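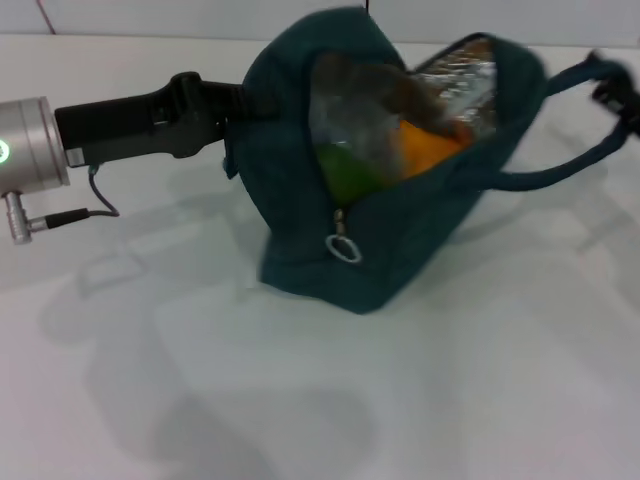
Figura 1. Pinza del manipulador junto al lateral de la bolsa térmica, con la cremallera abierta.

Informe de visita técnica – Jornada de puertas abiertas de Rolasitz
Asignatura: Sistemas de manipulación
Autora: Carolina Valente

1. Objeto

El presente informe recoge lo observado en la jornada de puertas abiertas que Rolasitz celebró en agosto y, en particular, la demostración de manipulación de objetos deformables presentada por Gorazd Hoxha, responsable del laboratorio. La visita a la línea de paletizado Marer se trata en el informe del otro grupo y queda fuera de este documento.

2. Desarrollo de la demostración

La sesión comenzó a las 10:30 y consistió en 22 ensayos consecutivos. La tarea asignada al brazo era sujetar una bolsa de almuerzo de tejido por uno de sus laterales y desplazarla sobre una mesa blanca hasta una posición de referencia. La bolsa permanecía abierta y con comida en el interior, dentro de una bolsa de plástico transparente. Según Hoxha, el contenido se varía entre series para modificar el centro de masas.

El punto de agarre no está programado. El sistema lo selecciona a partir de la imagen, con un modelo denominado internamente Wendatero, entrenado con 1.107 secuencias grabadas en el propio laboratorio.

3. Dificultades del objeto

A diferencia de una caja rígida, la bolsa cambia de forma al cerrarse la pinza. El panel lateral cede, la base se arruga y la boca se abre o se cierra según la dirección del esfuerzo. El revestimiento interior plateado produce además reflejos que degradan la estimación de profundidad – este punto se discutió al final de la sesión y no tiene, por ahora, solución implementada. El asa se excluye como zona de agarre porque su posición varía demasiado entre ensayos.

4. Resultados

De los 22 ensayos, 17 se dieron por válidos. En 2 de los restantes el tejido se deslizó entre los dedos; en los otros 3 la bolsa volcó durante el desplazamiento. El porcentaje de éxito resultante es del 77 %. Los datos proceden del recuento realizado por nuestro grupo durante la demostración.

5. Observaciones

No se facilitó la fuerza de cierre de la pinza, por lo que no es posible comprobar si los deslizamientos se deben a una consigna baja o a la elección del punto de contacto. Se ha solicitado este dato por correo a Rolasitz. Para la práctica final se propone repetir el ensayo con el manipulador Radonjić del aula, con la bolsa vacía en primer lugar y registrando la fuerza en cada cierre.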